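Library / Working papers / Wastwood Shared Workshop / Section 4

4. Planning the purchase: what a bench costs before it does any work

4.1 Starting from the task and working backwards

When we first sat down to plan the Wastwood workshop, we made the mistake that I suspect most groups make, and began with the arms. We had catalogues open on every desk, we compared reach and payload and repeatability, and we argued very happily for most of September over which supplier to approach. By the time we came round to asking what the arms would be handling all day, the larger part of the money had already been promised in our heads, if not yet on paper. We would like to save other groups that month if we can, and so this section sets out the budget in the order in which we now think it should be drawn up – the things to be handled first, then the surface they sit on, then the room, and the arms last of all.

The task at Wastwood is household tidying. Containers of different shapes are moved, turned, stacked and set apart on a tabletop that also holds a few ordinary domestic objects. It sounds modest, and in money terms the containers are modest too, but they have a surprisingly firm say in everything that follows. A tall bin asks for more clearance than a shallow tray. A basket with slots in its sides gives a gripper finger somewhere to catch, which may be welcome or may be a nuisance, depending on what one is trying to learn. Each of these small matters found its way, sooner or later, into a line of the budget.
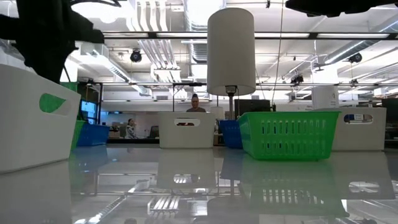
Props were the line we had priced most carelessly, and we have since given them a heading of their own. In our first draft they came under "sundries", together with tape and cable ties, and we allowed for one of each item. We now buy every container with a spare of the same kind, and we choose the range on purpose so that it mixes depths, colours and side walls. The white bins with the rounded handle openings and the green basket with its rows of narrow slots are a fair example of that mix, and the difference between a smooth wall and a slotted one has mattered more to our planning than the difference in price. The table lamp was bought under the same heading. Its tall shade takes up height on the bench in a way that no tray or basket does, and any plan of clearances that leaves out the tallest object will have to be drawn again. We would also ask planners to think about the finish of the worktop at this stage, as a glossy white surface will show a reflection of nearly everything put upon it, and a matt one may need a separate quotation.

4.2 The surface and the frame

It is tempting to treat the table as furniture and to let it be paid for out of the furniture budget. We did so ourselves, and we had a rather uncomfortable conversation with our finance office when the frame, the clamps and the fixings all turned up on a different form from the table they were meant to be fastened to. Our advice is to keep the bench together as a single purchase, however it is made up, and to name one person who signs for the whole of it.

For the frame we took quotations from two firms, Honorato and Stisex. The Honorato offer was dearer but included a visit to measure up, and the Stisex offer came with a shorter wait and left the measuring to us. We chose Stisex, measured badly, and paid for a second set of side pieces. The sum was 101 pounds, which is hardly a ruinous amount, but it arrived after the budget had been closed and took more letters to settle than the arms did. A group with a steady hand and a good tape measure might well make the same choice and be very pleased with it.

Space around the bench deserves a line as well, even where the room itself is free. The arms need somewhere to be fixed, the cables need somewhere to go, and people need to be able to walk round without leaning over anything. At our partner site in Plindunberg the room was shared with another group, and the floor area had to be agreed in writing before a single item could be ordered. We thought this fussy when we heard of it. Having since moved a finished bench across a room by a little less than its own width, which cost us five working days, we think it very sensible indeed.

4.3 Arms, grippers and the matter of pairs

Only at this point did the second version of our budget come to the arms. The chief question was whether to buy them singly, with a view to adding a second later, or to buy in pairs from the start. Buying singly spreads the cost over two financial years and gives the group time to learn. Buying in pairs means that both arms are set up together, with the same fittings and the same software, and there is no long afternoon spent persuading an older unit to agree with a newer one. We went for pairs, and so did Plindunberg, though they came to it by a different road and with a good deal less argument. 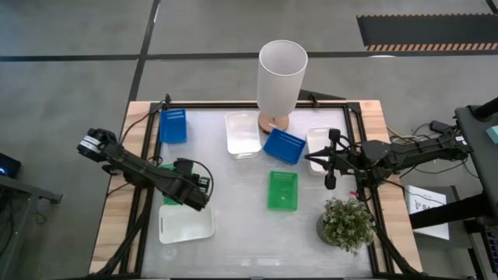
Figure 4. Two-arm bench with bins, baskets, a tray, a table lamp and a potted plant on the work surface.

What a pair does to the budget is not quite the same as doubling it. The bench in Figure 4 needs one work surface and one frame for its two arms, so those costs are shared, while grippers, cabling and spare parts must be counted for each arm. We set aside 2000 pounds for spares in the first year, held as one sum across both sites, and we allowed up to 14 weeks for delivery of anything that could not be bought over the counter. The second of these allowances proved the more useful. Money can be moved between headings with a form and a little patience, but a missing gripper part holds up the whole bench, and we were glad to have planned quieter work for those weeks – mostly the labelling of earlier sessions and the writing of this section.

Running costs are taken up in Section 5, where the two sites are treated separately, as their arrangements for electricity and for staff time are too different to be put into one table.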